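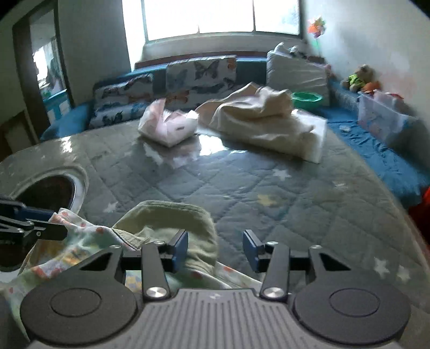 Sorum opens its spare-room swap in Makthorpe

By the Sorum team
3/2/24
Reading time: 2 minutes

We've all got a bed that ends up as a dumping ground, haven't we? Mine vanished under blankets, bags and outgrown clothes back in November, and it was that bed (plus a good deal of grumbling) that got me started on our new swap, which opens this week at our shop on Skendirlow.

The idea is simple. Tip everything out on the bed, fold what you're keeping and bring us the rest. We'll take blankets, cot sheets, hats, children's clothes and bowls, and you can pick out the same number of things to take home. We've got 80 pieces on the rails already and room for 1,000, so please don't be shy!

I'd start with the children's clothes, because they're small and you feel you're getting somewhere. Spread each one out on a big table, smooth the sleeves, look along the collar and hems, then fold it in three. Zigzag trims and bright prints go fastest with our families, and sun hats are always wanted, even in the cold months.
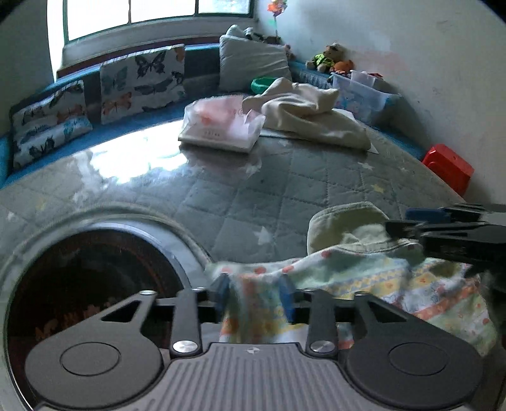

Nina says she would never have parted with her little one's summer things if she hadn't known another child nearby would be wearing them, and she's asked us to keep a rail just for holiday clothes. Consider it done!

Frayed edges are fine, by the way. We've set aside 21 odd cloths for our mending table, where you can sit down with a needle and a cup of tea and have a go at patching them. It's free to join in, and we'll lend you the thread.

Doors open at ten and there's a ramp at the side. Bring your own bag if you can.

Contact: the Sorum shop, 135 Skendirlow, Makthorpe | © Sorum | Back to top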